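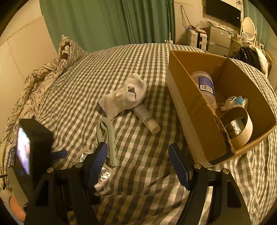

Amancay Leiva 收拾东西的习惯是先把它们全部摊到床上。她在 Skudarar 做了10年布草和客房用品采购，三月里搬了一次家，从 Drorkeck 搬到 Eide，前后用了大约10天。

“地板要留着走路，桌子又太小，床最合适。”她说，“晚上要睡觉，所以天黑前必须收完，拖不了。”

她把零碎物品放进一个矮边的纸箱，毛绒玩具、带标签的透明塑料罐、胶带卷都在同一个箱子里。问她为什么不分类，她说分过，第一次搬家时分得很细，到了新家反而找不到剪刀。现在她按房间装，卧室里的东西就进卧室的箱子。

“胶带和麻绳最后才封进去，封早了还得拆。”

手套、软管、衣架一类的东西，她留到最后一轮再看。铝箔包装单独挑出来，空的扔掉，没用完的归到药品和护理用品那一袋。衣架她只带走一部分，塑料夹子容易压断，要塞在衣服中间。

这次搬家她一共封了73个箱子，运费是3,635，由 Zista 承运。她觉得箱子偏多。“书装小箱，被子装大箱，这个我知道。可小箱一多，数量就上去了。”

床品是最后拆的。格子床单和枕套铺到出发当天早上，拆下来直接包住台灯。厚窗帘她原本打算留给下一位租客，后来还是带走了，新卧室的窗户朝东，早上六点多就亮。

谈到还没拆的箱子，她说还剩厨房的几个，不着急。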